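Household Skills, Unit 2: Packing and Keeping Fruit
Handout for the Thursday group. Please bring it again next week.

In the first unit we spoke about dry food. Now we come to fruit, which needs more care because it continues to ripen at home. A pear gets ripe from the inside, near the core, so the skin tells us only a part of the story. Press softly with the thumb beside the stem. If the flesh gives a little, eat the pear the same day or the next one.

Wrinkled skin often means that the fruit has lost water. Such a pear can still be good for compote, but first cut it and look at the core.

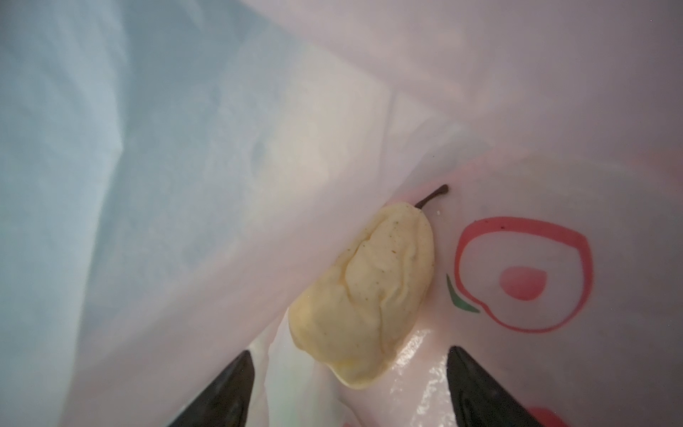

Should a pear be washed before it goes into the bag?
It is better to wash it just before eating, for water that stays on the skin helps mold to grow.

Packing order

Put the hard fruit in first and the soft fruit last. Do not tie the bag with a tight knot. Leave the top folded over loosely, so that some air can come in. If you use a thin bag, support it with one hand from below when you carry it. For the exercise each pair receives 600 grams of fruit and 2 bags. Write the weight of every pear on the Grireck sheet, then again after one week. My own pear was 237 grams at the start, and I will tell you the second number when we meet.

Thin plastic also sticks to itself. Rub the opening between two dry fingers until the layers separate, and then smooth the folds with the flat hand before you put anything inside.
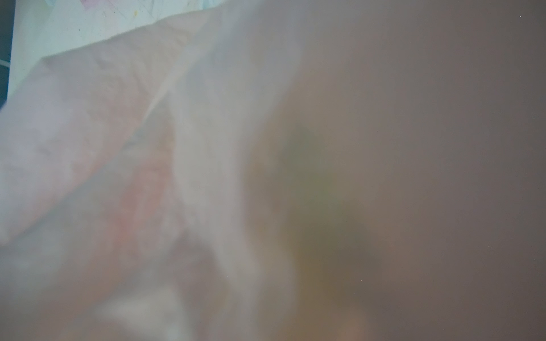 Nia Nicholas remarked that at her home they keep pears in a paper bag until they are ripe, and only after that in plastic in the refrigerator. I find this a good method, and you may choose it for the exercise if you note it on the sheet.

For next week: read page 19 of the reader and bring one empty bag from home, clean and without holes.

G. Van Damme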